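Visit report: Storadden indoor cricket center and the Domero bat works

The Storadden center opens at 9:00 a.m. for visitors and the tour starts in the bowling lanes. Our group had 11 people, all of them from clubs looking at winter practice space. The building was converted from a warehouse and has kept its original floor slab. A shock pad is laid over the slab, and the playing carpet goes on top of that.

Lanes and surfaces

There are two surface types. The seam lanes have a short-pile carpet with a firm pad, and the ball comes through at a steady height. The spin lanes have a longer pile and a softer pad, which slows the ball and gives more grip. The guide rolled a ball down both from the same ramp so that the group could compare the pace off the surface. The difference was clear from behind the batting crease and harder to judge from the side.

Netting is hung from tracks and can be drawn back to turn the hall into a single space for fielding drills or six-a-side matches. Changing over takes two staff members. The bottom edge of the net is weighted with a chain sewn into a sleeve. Older nets used a rope, and balls would go under it into the next lane.

The center keeps a usage log for each lane. The figure posted at the desk for September was 1131 booked hours across the hall. Evening slots fill first. Club blocks are released in advance, and any hours not confirmed go back to public booking.

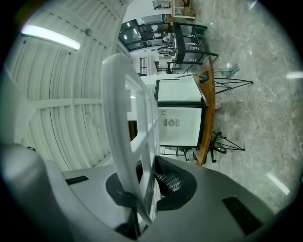

Domero bat works

Domero makes bats in a unit across the yard and runs a short tour for anyone who has booked at the center. The company buys willow as rough clefts, already waxed at the ends to slow the drying. Clefts are stacked with gaps between the rows and graded by grain and by marks on the face. Grade affects price more than it affects performance, and the staff said so plainly.

The order of work is machining, pressing, handle fitting, shaping and sanding. Pressing was the most useful part of the tour. A roller is passed along the face under load, and the load is raised in steps. Too little leaves the face soft and likely to dent. Too much makes it hard and takes away rebound. The operator checks each blade with a mallet between passes and adjusts by ear and feel. No meter is used at this stage.

Handles are cane with rubber strips, glued into a V-shaped splice. Glued bats are left overnight before shaping. The shop makes almost 2000 bats a year, with junior sizes done in batches.

The Clarance model is the mid-range line. It has a low middle and a rounded face, intended for slower pitches. The Ásgeirsdóttir model has a higher middle and a thicker handle. Visitors can try both in a seam lane after the tour, using knocked-in samples. The Clarance picked up lighter than its marked weight suggested. The Ásgeirsdóttir felt heavy at the toe until the grip was changed.

Practical notes

Flat-soled shoes are required on the carpet. Spikes and pimpled soles are refused at the door. Ear protection is handed out in the machining area and returned at the exit. Parking is at the rear of the building, and the gate closes at 6:00 p.m. unless a lane is booked later. Repairs can be left at the Domero counter with a completed tag. Handle replacements are quoted after inspection.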